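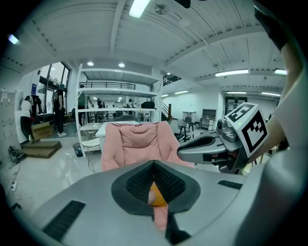 Tania Liyanage asked at the end of the last session why a shop should count its stock at all when the register already knows what was sold. The register knows what was rung up. It does not know what was broken, given away, put on the wrong shelf, sold under the wrong code or never delivered in the first place. The count is the only step in the system that looks at the shelf.

Unit 6: Stock Records and the Physical Count
Notes by Tahsin Weerasinghe
April 2025

Terms used in this unit

Book stock: the quantity your records say you have.
Physical stock: the quantity found when someone counts.
Variance: physical stock minus book stock. A negative variance is a shortage. A positive variance is an overage.
Shrinkage: shortages over a period, usually given as a share of sales or of stock value. Say which one you are using.
Cutoff: the moment that separates what belongs in the count from what does not.

The basic calculation

Book stock at the end of a period is opening stock, plus goods received, minus goods sold. Returns from customers go back in if the item can be sold again. Returns to the supplier come out.

Worked case: Prollivton Hardware, brass hooks, single size

Opening stock: 443
Received: 309
Sold: 173
Book stock: 443 + 309 - 173 = 579
Physical count: 576
Variance: 576 - 579 = -3

The shop is three hooks short. On an item this cheap most owners would correct the record and move on, and they would be right to. The same variance on a line of cordless drills would be worth an afternoon.

Note that the variance does not tell you where the error is. Any of the four figures could be wrong, including the count. A common mistake in last year's papers was to write "three hooks were stolen." The figures do not say that. Write "three hooks short" and then list the possible causes.

Where variances come from

Receiving. The delivery note says one thing and the carton holds another. If the person at the door signs without opening the carton, the record starts out wrong and every later figure carries the error. Short deliveries found weeks later are hard to claim for. Check the supplier's terms for the claim period.

Coding. Two similar items are sold under one code. You will usually see a shortage on one item and a matching overage on its neighbor. When you find a shortage, look at the similar items before you do anything else.

Units. One person counts boxes and another counts pieces. This produces very large variances and is the easiest kind to spot.

Damage and shop use. Items taken for repairs, displays or cleaning have to be written out. A pad of slips near the stockroom door works as well as software for a small shop.

Timing. Goods were on the floor but had not been entered, or had been entered but were still on the truck. See the section on cutoff.

Theft, by customers or staff. It is real, but it belongs at the end of your list. You get there by ruling out the others.

Cutoff

Most of the trouble in a year-end count comes from cutoff. Before the count starts, write down the number of the last delivery note entered and the number of the last sales receipt. Anything later than those is outside the count. If a delivery arrives during the count, put it in a separate area, mark it, and leave it alone until the sheets are signed.

Goods held for a customer who has already paid are not your stock, even though they are in your building. Goods you own that are out on loan or away for repair are your stock, even though you can't see them. Both need their own line on the sheet.

Running the count

Tidy first. Put like with like, bring stray items back to their shelf, and open part boxes so the contents can be seen. This is best done the day before.

Divide the shop into areas and give each area a number. Draw a plain floor plan and shade each area once its sheet is in.

Work in pairs if you have the staff. One counts and calls out, the other writes. Go left to right and top to bottom, and finish a shelf before taking a break.

Do not print the book quantity on the count sheet. People who can see the expected figure tend to find it. A sheet without the figure is called a blind count sheet.

Write in ink. Cross out mistakes with a single line and initial the change.

Recount anything with a large variance using a different pair. Decide in advance what "large" means, by quantity for cheap items and by value for expensive ones.

Cycle counting

A shop does not have to count everything on the same day. In a cycle count, a small part of the stock is counted each week, so that the whole shop is covered over the year. Expensive and fast-moving lines come up more often.

Advantages: no need to close, smaller errors, and a cause that can still be traced while people remember the week in question.

Disadvantages: it depends on steady habit, and it tends to be dropped in the busy season. Some lenders and accountants will still want a full count at year end, so ask before you rely on it.

Case for discussion: Stendora Garden Supply

Stendora does one full count a year, in August, when sales are slow. The last two counts showed shortages in hose fittings and overages in irrigation parts. Both groups come from one supplier, Myklebust, in plain bags with a small printed code. New staff usually start in spring. The owner is thinking of buying a camera for the irrigation aisle.

1. Which cause from the list above would you check first, and which records would you ask for?
2. Would the camera help with that cause?
3. Suggest a cycle count plan for these two groups only. Say how often and who does it.
4. Stendora's fiscal year ends four months after the count. What has to be done to carry the August figures forward?

Keep answers to one page. Show any arithmetic.

Recording the adjustment

Once a variance is accepted, the book figure is changed to match the physical figure. Each adjustment needs a date, the item code, the old and new quantities, a reason, and a signature from someone who did not do the counting. Keep the original sheets with the adjustment list. Use "unknown" as a reason when it is the truth.

Reading for Unit 7: the Flekell Stationers packet, pages on reorder points. Bring a calculator.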